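Rustell Community Newsletter

From the repair bench: old computers, and what we can still get out of them

20 July 2023

It has been a busy few weeks at the bench, and I am sorry that this item is rather later than I promised. Those of you who came along to the Bradine Hall collection in the spring will remember the great heap of desktop computers that piled up by the door (and then along the corridor, and then in the cloakroom). We asked for old machines and my goodness, you did bring them! The final weight on the sheet was 444 kilos, and I can tell you that my back felt every one of them.

A good many of you have since stopped me in the Co-op to ask what became of yours, so I thought I would use my space this time to say a little about how a computer comes apart, and what is worth keeping when it does. I used to think of it as a job for people with very steady hands and a degree, but it is really much closer to boning a chicken. Once you have done one you know roughly where everything is going to be, and the next is a good deal quicker.

We start by laying the tower on its side and taking the side panel off, and then it is simply a matter of having a good look before touching anything. I always want to dive straight in and I am always told off for it. The big metal box with all the coloured wires coming out of it is the power supply, and we never open those up, however tempting the screws may look. Then come the hard drive, the memory and whatever cards have been fitted, and only when all of that has been dealt with do we think about the board underneath.

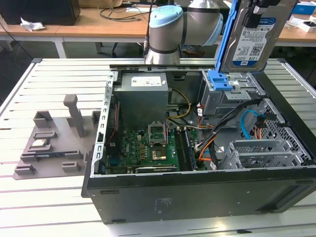 One of the black towers with its side panel off. The hard drive, in its blue caddy, is up out of the cage at top right.

I have a great fondness for those blue plastic caddies. On the older machines you could spend half a morning hunting for four tiny screws, one of which had always been chewed up by somebody's nephew, whereas a caddy just wants a squeeze and a gentle pull. If you have a desktop at home and have been putting off getting your photographs off it, do have a peep inside, with the plug out of the wall of course, as you may find it is much less frightening than you feared.

The processor socket is the part that asks for the most patience. There is a little metal frame that holds the chip down, and it lifts on a lever, and you must never let a sleeve or a screwdriver anywhere near the socket once it is open. The pins in some of them are as fine as hairs and they do not forgive. I speak as someone who has bent a few.

As for the drives, I know this is the worry for most people, and quite right too. Every drive is taken out, written down in the book and wiped before it goes anywhere else, and any that won't wipe are drilled. Memory is sorted into old margarine tubs. Cables go in the big crate, which I had hoped to have untangled by now and have not.

So far 16 machines have been put back together from the best of the bits and passed on to the homework club at Echeverri House, where I hear they are being put to very good use, and mostly for homework. Sales of spare parts have brought in £2,211, a splendid sum, and it will go towards a new set of screwdrivers and the hall heating.

Our next collection will be in October, at Bradine Hall as before. We are limited to seven machines per household this time, and yes, there is a reason we have had to say so! Towers, laptops and loose drives are all welcome, and so are keyboards if they are clean. Please, no more printers.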